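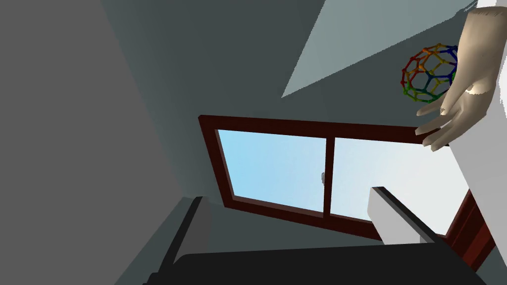 What do we do when the rule says one thing and the sim run says another? Write it down first, stop the run second, argue third. Same order every time. That's what I wrote on the card at my desk back in March and I still skip to the arguing.

Aug 15, 2025

Bad start. Coffee machine dead, train late, Inese already on the call when I sat down. She had the draft open – our house rules for simulated handling tests, version four, or five if you count the one Afonso saved over. Candell want it before they'll sign anything. Fair enough. I'd want it too.

Got stuck on section two right away. The speed limit near a wall. We had 90 mm per second in the text and 40 in the table under it. Both been there for weeks. I read that page at least three times and so did Filipa. She thinks the 90 came from the old Brisis sheet and somebody pasted it in. I think the somebody was me, but I kept quiet til I could check. Checked at lunch. Was me.

So now it says 40 everywhere and I put a line in the change log with my name on it. Felt better after.

Next thing, naming. Every run needs a name, the rule version, who started it, who looked at it. Afonso says four fields is too many and people will leave them blank. He's right that they do leave them blank. Idalina's answer was make the run refuse to start. Afonso went a bit red. Then he said fine, but the name field has to fill itself in, and everybody said ok to that, so that's a whole argument done in under ten minutes which must be some kind of record for us.

Idalina is the only one who has ever done this on a real floor, with a real cell and a fence around it. I keep forgetting. She said the thing that worries her about sim people (us) is we hit reset like it costs nothing. Robot goes into the wall, reset. Drops the part, reset, no note. Then the count of bad runs looks great and means nothing. She wants every reset logged with a reason. Even a dumb reason. "Hit the wrong key" is a reason.

I pushed back some. We've got 348 runs in the Cletidier folder and not one reset reason in there, do we throw them all out? No, she said, keep them, mark them as before the rule, and don't quote them to anybody. Wrote that down word for word.
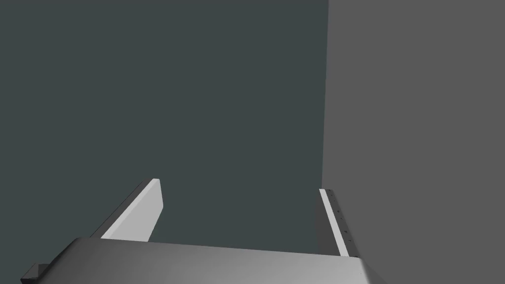 That led into the view check, which is mine, and I've been putting it off. The rule as it stands says "the reviewer shall confirm the view is suitable." Suitable for what. Niilo read it out in a flat voice and I wanted to crawl under the desk. So I rewrote it while they talked. Now it goes: before a run counts, the reviewer states what the task is, what has to be in view to judge it, and whether it is in view. If it's not, the run can stay but it can't be used as proof of a good grip or a safe distance. Also a plain wall gives you very little to judge distance by, so distance comes from the log and not from somebody squinting at a screen. Inese liked that bit. She took out "squinting".

Niilo asked about tilted views. Do we ban them? Filipa said no, an arm moves, the view moves, you'd be banning half the work. But the reviewer should say which way is up if it isn't plain. Okay. Added. One sentence.

Then a long detour on empty grippers. Does an empty gripper count as a fail? Depends if it was supposed to be holding something!! We went round and round. Ended with three marks – not yet, holding, lost. And "unknown" as a fourth, which Afonso hates, he says people will hide in it. Probably they will. I still want it. A reviewer who can't tell should be able to say so without getting a lecture. Left it in, up to 1,000 steps of a run can sit as unknown before it goes to a second person. That number is a guess and I wrote GUESS next to it in capitals so Candell can't miss it.

Things not done:
– who signs when the reviewer also wrote the task. Inese says never the same person. With five of us that's going to hurt.
– stop button section, still just a heading
– the Ķēniņš wording on contact force, Filipa has it, wants another day
– spelling. We have grey and gray both. Gray.

After the call I tried the new form on one of my own runs from this morning, just to see. Took me longer than it should. Got to "who looked at it" and there was only me. So by our own brand new rule it doesn't count yet. Sent it to Niilo. He hasn't anwsered, he's probably at his kid's swim thing.

Shoulders sore. Need to stand up more. Need to write the stop button part tomorrow before anything else, before email, before Afonso gets in and starts on the fields again.

Left the draft open on the other screen. Page six still has the old table header, fix that too.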